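4.2 Why everybody paints it white 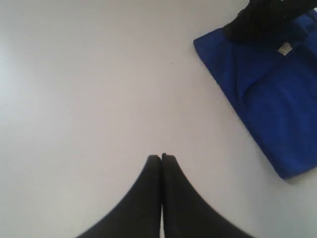
Figure 3. A pale, matt surface with one small dark speck.

The preference for off-white in rental housing is usually put down to cost. Our interviews in Durnard and Pennington suggest that cost is the explanation people give when they would like the interviewer to move on to the next item. Of the 225 property managers who returned the questionnaire, most could name the paint they used on their last turnover, and very few could say why. "It's what's in the shed" was a typical response. We coded it as institutional habit, after a disagreement between the coders that went on longer than the interview had.

The term "neutral" deserves some suspicion. Vistar, the larger of the two suppliers in our sample, lists its pale greys and creams under that heading and everything else under "colour", as if a grey had wandered in from outside the spectrum. Tenants did not treat these paints as neutral at all. They described them as cold, as clinical, as "the colour of waiting for your bond back". Several had strong views on the difference between two whites that our spectrophotometer struggled to tell apart. We have since had the spectrophotometer serviced, and it still struggles.

Pale matt finishes also carry a particular burden of upkeep. A mark that would vanish on a patterned wallpaper becomes, on a plain light ground, the only thing to look at (Figure 3). Tenants in the Skestodo flats reported scrubbing at small blemishes until the patch around them went shiny, at which point they had a larger blemish and a new entry for the exit inspection. Of the 1380 inspection reports we read, 627 mentioned wall marks of some kind. The favoured phrase was "minor scuffing throughout", which appeared in reports for flats that had been empty the whole year.

We do not claim that a darker wall would settle these disputes. The few landlords in our sample who had tried a mid-grey returned to white within one tenancy, citing gloom, and one cited his mother. Washable finishes fared better on paper. In practice they were applied mostly in kitchens, where tenants had already resigned themselves to cleaning, and hardly ever in hallways, where the bicycles are.

What the reports do show is that the standard for an acceptable wall is set by the lighting at the time of inspection. Visits before 10 a.m. produced longer lists of defects in east-facing rooms, and afternoon visits did the same for the west. Section 4.3 takes up the matter of ceilings, which no tenant raised and every manager did.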